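Capítulo 7
Solenoides, placas y mazos de cables: conocer las piezas antes de montarlas

Abrir una caja de componentes nuevos sigue siendo uno de los mejores momentos del curso. Hasta ahora hemos trabajado con esquemas, símbolos y cálculos en el cuaderno; a partir de esta unidad todo eso se toca, se gira entre los dedos y se compara con el dibujo. ¡Y cuánto se aprende solo con mirar despacio! Una pieza bien observada cuenta casi todo lo que hace falta saber para colocarla: por dónde entra la corriente, qué parte se mueve, dónde se atornilla y qué espacio necesita a su alrededor.

El hilo conductor del capítulo será el conjunto Kartha, un módulo de accionamiento con una placa de control, varios solenoides y los cables que los unen. Si en tu centro usáis el maletín Ovis, las actividades son las mismas y solo cambia la numeración de las bolsas. Ten a mano la ficha de materiales del capítulo 6, porque volveremos a ella más de una vez.
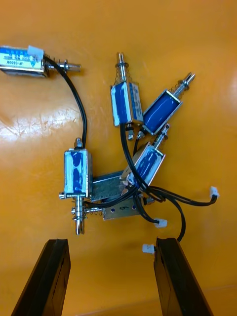

7.1 EL SOLENOIDE: UNA BOBINA QUE EMPUJA

Una bobina recorrida por una corriente crea un campo magnético. Si dentro de esa bobina hay un vástago de hierro que puede deslizarse, el campo tira de él hacia el centro. Así de sencillo, y así de bonito: hemos convertido electricidad en un movimiento recto, sin engranajes. Cuando la corriente se corta, el muelle devuelve el vástago a su posición de reposo.

En los modelos de marco abierto las partes se distinguen a simple vista. El marco metálico rodea la bobina azul, guía las líneas del campo y da rigidez al conjunto. El muelle va enrollado sobre el vástago, por fuera del cuerpo, y conviene fijarse en cómo termina cada extremo — una punta en horquilla y una punta roscada piden uniones mecánicas muy distintas.

Antes de alimentar una bobina se mide su resistencia. En la serie Briltine que usamos en los ejercicios el valor nominal es de 92 ohmios, y una lectura muy inferior hace sospechar de espiras en cortocircuito. Mide siempre con la pieza desconectada de la placa. Otra costumbre que agradecerás: mueve el vástago con el dedo, con suavidad, y nota si roza. Un solenoide que se atasca en la mano se atascará también montado.

Actividad 1. Dibuja en tu cuaderno un solenoide de marco abierto en reposo y otro activado. Señala en cada dibujo el estado del muelle y la dirección de la fuerza.

7.2 LA PLACA DE CONTROL

Una placa de circuito impreso se lee un poco como un plano de ciudad. Hay barrios de potencia, con componentes grandes, y barrios de señal, donde resistencias y condensadores diminutos se agrupan junto a los circuitos integrados. Los letreros en blanco son la serigrafía: identifican los componentes, marcan sus contornos y a veces reservan un recuadro para la etiqueta del control de calidad.

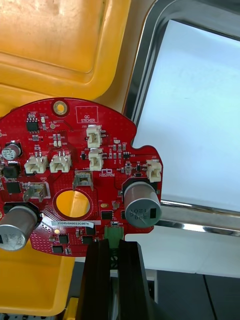
Los condensadores electrolíticos merecen una parada. Son cilindros de aluminio con una franja que marca el terminal negativo en los modelos con polaridad, y los más voluminosos suelen encargarse de suavizar la tensión de alimentación. Pueden conservar carga después de desconectar el equipo, así que sujeta la placa por el canto y deja las soldaduras en paz.

El contorno también informa. Una muesca, un escalón o un borde curvo responden muchas veces a la forma de la carcasa, y reconocerlos ayuda a orientar la placa sin forzarla. Busca después los taladros de montaje — el anillo metalizado que los rodea puede servir, según el diseño, para unir la masa del circuito con el chasis.

Actividad 2. Localiza en tu placa los conectores y anota hacia dónde mira cada uno. ¿Por qué crees que el fabricante no los ha puesto todos en la misma dirección?

7.3 LOS CABLES Y EL PUESTO DE TRABAJO

Un mazo reúne varios conductores para que lleguen juntos y ordenados a su destino. Los colores permiten seguir cada hilo de un extremo a otro, y trenzar los conductores evita que se abran y se enganchen. En el método Pollov de preparación, las piezas se clasifican por familias en cubetas y solo pasa a la bandeja central lo que toca revisar. 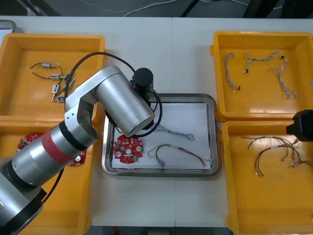
Cubrir el fondo de la bandeja con papel blanco es un truco humilde y estupendo. Un tornillo caído resalta enseguida, los colores de los hilos se distinguen mejor y se puede escribir al lado de cada pieza. Coloca el mazo extendido, sin dobleces cerrados, y compara sus conectores con los de la placa antes de intentar unirlos. Nunca tires de los hilos para desconectar: se agarra el cuerpo de plástico.

Actividad 3. Prepara tu bandeja con una placa y un mazo. Haz un croquis de las conexiones previstas y comprueba la continuidad de cada hilo con el polímetro. Guarda el croquis, que lo necesitarás en el apartado 7.4 para conectar el primer solenoide.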